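## 4. Setting up the pick-and-place table for an open day

Welcome to the part of the Sillau guide that most people turn to first! If you're hosting a school group or a community open day, the pick-and-place table is the one visitors will crowd around, so it's well worth giving yourself a relaxed morning to get it ready. We've run it this way at the Abu Hammour demonstration hall for nearly 200 visits now, and the steps below are the ones Gisela Barrientos and Munther Ghanem settled on after plenty of trial and error (and a good many cups of tea).

### Before the doors open

1. Switch on the arm at the wall, then at the controller, and wait for the steady green light.
2. Wipe both gripper fingers with a soft, dry cloth. Fingerprints show up terribly on the wrist camera.
3. Lay the printed sheet flat on the table and smooth it from the middle outwards.
4. Put out the toy food. Start with one piece only - you can always add more once the group has warmed up.
5. Open the Cikero viewer and choose **Wrist**, so the visitors' screen shows what the arm is looking at.

**Note:** The lettering on the sheet may look upside down on the visitors' screen. Leave the sheet where it is, as the saved positions depend on it.

### The first pick

Bring the arm down at the slow setting and stop while the toy is still in good view behind the fingers. It's a lovely moment to pause and let the children have a guess at what the arm will do next, and you'll be surprised how many opinions there are about a banana.
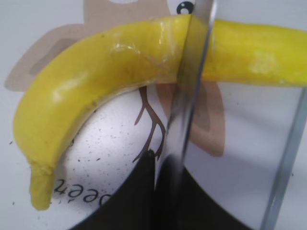
*Fig. 4.2 Wrist view of the toy banana over the "beet" artwork.*

6. Check that you can make out the edges of both fingers on the screen. Glare on a glossy toy is fine, but if you lose a finger edge altogether, dim the nearest lamp a little.
7. Press **Close** and let the gripper settle before you press **Lift**. The settling time is set to 2000 milliseconds; for very young groups Ekkachai Prasertsri likes 3000, which gives everyone time to count out loud.
8. Lower the toy back onto the sheet, press **Open**, and invite the next visitor up to the button box.

**Caution:** Keep all hands behind the yellow floor line whenever the arm is powered, including your own. If a toy rolls off the table, press **Hold** before anybody goes after it.

### If the pick misses

Please don't worry, and don't hurry either. Press **Home**, nudge the toy back towards the middle of the sheet and try again. After 2 misses in a row, run the short calibration in section 6.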